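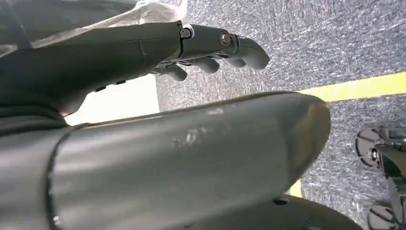
Dark gray arm and hand over the carpet, with yellow floor tape and a wheeled base to the right.

Planning and Paying for a Robot: Your Questions

Last updated: February

Hello and welcome! Kathleen Daly and Blagoje Shehu answer the planning desk mail at Drelten, and between the two of us we've probably been asked most of what follows more times than we've had lunch. If you're thinking of bringing in a robot with arms and hands for a classroom, workshop or small lab, have a read through before you ask anyone for a quote. We've left the answers fairly long on purpose (Blagoje wanted them shorter, and he lost).

Where do I even start?

With the job, please! We get a lot of letters that begin with a model name, and we understand the pull, we really do, but it makes for a much harder conversation later. Write down what you'd like the robot to pick up, move, hold or fold, how heavy those things are, and who will be standing nearby while it happens. A single page is plenty. Mavis Escobedo sent us hers on the back of a parts order and it was one of the most useful planning notes we've had.

Do I need hands with fingers, or will a plain gripper do?

For boxes, bottles, blocks and most tidy, repeatable shapes, a plain two-jaw gripper will serve you very well and leave you a good deal more money for everything else. Fingered hands come into their own with mixed objects, cloth, tools meant for people, and any research where the hand itself is the point. They also have a lot more little joints and links in them, and every one of those is something to inspect, keep clean and one day replace. If you're torn, ask whether the arm you like takes both. The Lelus arms do, with an adapter plate, and quite a few of our customers start with the gripper and add a Koubek hand in the second year.

How much should I set aside beyond the price of the robot?

More than you'd like, I'm afraid. For a first purchase we suggest holding back at least $4,000 for the things that don't appear on the main quote: delivery, a spare finger set, cable covers, floor marking, a decent tool kit, and a bit of padding for corners and stands. If the room needs a new outlet put in, get an electrician's price before you settle on a number. That one has caught out people far more careful than we are.

What sort of floor do we need?

Level and firm is what you're after. Low-pile carpet, like the kind in the picture at the top, is workable for a robot on a stand, and it's kinder to dropped parts than concrete. Wheels are another matter. A caster that glides over tile can drag on carpet, so if your base is going to be moved a lot, borrow something of the same weight on similar wheels and push it along your planned route, through the doorways too. Deep carpet and loose rugs we'd rather you didn't.

Is floor tape really worth budgeting for?

It's the cheapest thing on your list and we'd buy it first. Use a bright color, mark the full reach of both arms, and then add 16 inches all the way around. Keep an extra roll in the cupboard, too, as the corners lift.

Will it still look nice after a year?

Probably a little lived-in! Dark shells show pale scuffs quite readily, and you can see a patch of them on the big forearm in our picture. Scuffs alone don't tell you much. What you want to look for are cracks, shell pieces that no longer sit together at the seam, missing fasteners, and any play in the joints. If appearances matter for visitors, price a set of replacement covers up front and ask whether you're allowed to fit them yourself. Some warranties are fussy about it.

Should we buy used?

Sometimes, and we don't think there's any shame in it. Lambros Tsakiris furnished nearly his whole training room that way and he's very pleased. Ask for the service record, ask how many hours are on the hands as well as the arms (sellers tend to give you only the arms), and ask to see every finger open and close, one at a time, on a live call if you can't travel. Find out whether the software license moves with the robot. A bargain that needs a fresh license may not be much of a bargain.

What does a support plan cover?

It depends on the seller, so do read the thing all the way through, ideally with a cup of something. The Gorkex plan we usually quote runs for 12 months and covers joints, motors and wiring. Fingertips and outer shells count as wear parts and aren't included. Shipping to the repair shop is on you, and arms are heavy and awkward to pack, so hang on to the original crate if you've got anywhere at all to put it.

How long does it all take?

Our last full order, from signed quote to first powered-up morning, took 94 days. A good part of that was paperwork on the buyer's side. If your funding has to be spent by a certain date, tell us at the very beginning and we'll work backward from it with you.

Who should be trained?

At least two people, and please put their hours in the budget as real hours. We've seen perfectly good robots sit under a sheet all summer when the one trained person changed jobs. Velimir Vasić runs our starter sessions, and he'll happily take a third person along if there's a chair free.

Can you look over our plan before we submit it?

Yes, gladly, and there's no charge for a first read. Send the one-page job note, a floor sketch with measurements (hand-drawn is fine, but write the numbers big), and whatever quotes you already have. You don't have to be buying from us. Kathleen reads them in the morning before the phones get going, so anything in by 9 a.m. tends to get an answer the same day.

Related pages:
Measuring your room for an arm on a stand
Wear parts price list
Gripper or hand? A longer comparison
Packing an arm for repair
Starter sessions with Velimir: what to bring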